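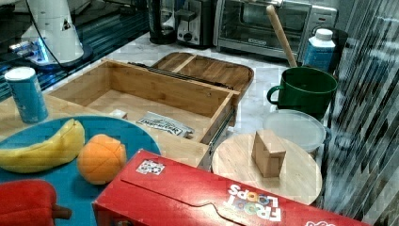

Search the forum Enter keywords Go

Plush play food and real packets in one drawer — how do you keep it tidy?

jenda_row
My two have taken over the bottom kitchen drawer for their shop game. It started with soft fruit and veg, the stuffed sort: banana, orange, red pepper, a few others. Then they wanted boxes, so now empty cereal boxes go in as well, and packets with the ends taped over. The drawer is the ordinary wooden kind on metal slides. It no longer shuts without a shove.

I would like to keep the game and get the drawer back. What do other people do?

marrowfat
Cut the packaging down. One box is enough for a shop. A full size Froot Loops box takes up the space of the whole greengrocer's, and children don't care whether there is one or four.

jenda_row
Mine care. The box was a treat from my sister and is now the most expensive thing in the shop. It costs 500.

marrowfat
500 what?

jenda_row
Just 500. The banana is 6.

Grigoris Andreadis
Flatten the boxes when the game is over. Open both ends with a butter knife, slowly, so the flaps don't tear. They fold down to nothing and stand up along the side of the drawer. To play, push them back into shape and tuck the flaps in. We have done this with the same boxes since last May and only one has gone at the corner.

Don't use parcel tape on the flaps. It takes the print off. A small sticker holds well enough.

teapot_lid
I'd disagree with that. Flattened boxes go soft and won't stand up on the counter after a few weeks. I stuff ours with newspaper and glue them shut. They take more room but they can be stacked, sat on and dropped.

Grigoris Andreadis
If you have the room, yes. The question was about a drawer that won't close.

teapot_lid
Then it's the wrong place for it. A crate on the floor costs very little and the drawer goes back to tea towels.

hollins4
Plates are what sorted it for us. We have one plastic plate for fruit and one for veg, and everything has to be on its plate before tea. A plate of soft food goes in the drawer in one go. The children like laying it out more than they like putting it away, so let them do the laying out.

It won't help with the boxes.

jenda_row
We have a blue plate they already use, so I will try that. They mix fruit and veg on it though. The pepper always goes on with the banana.

hollins4
I wouldn't fight about it.

marrowfat
Check the slides too. If the drawer needs a shove there may be something down the back of it. I took ours right out and found a crisp packet and a wooden block behind it. The drawer had been blamed on the toys for months. Most of them lift off if you pull to the stop and raise the front, but some have a little lever on each side, so look before you tug.

plurkgate_mum
Can I ask about washing? Our stuffed fruit is grey. The orange is the worst.

teapot_lid
Pillowcase, knot in the top, 40 degrees. Dry them on a radiator and turn them over halfway. I wouldn't tumble them.

Grigoris Andreadis
Ours went lumpy at 40. I do them by hand in the sink and squeeze them in a towel. Look at the label if it still has one, and look at the seams first, as a loose one will open in the machine.

plurkgate_mum
No label left. I'll do them by hand and start with the orange.

jenda_row
Back to say I took the drawer out. There was a wooden spoon across the back, so marrowfat was right. It shuts now, with the fruit on the plate and the boxes flattened along one side. The big box is staying whole for the time being — I was told it was not for folding — and it lives on top of the fridge when the shop is closed.

teapot_lid
Still say a crate.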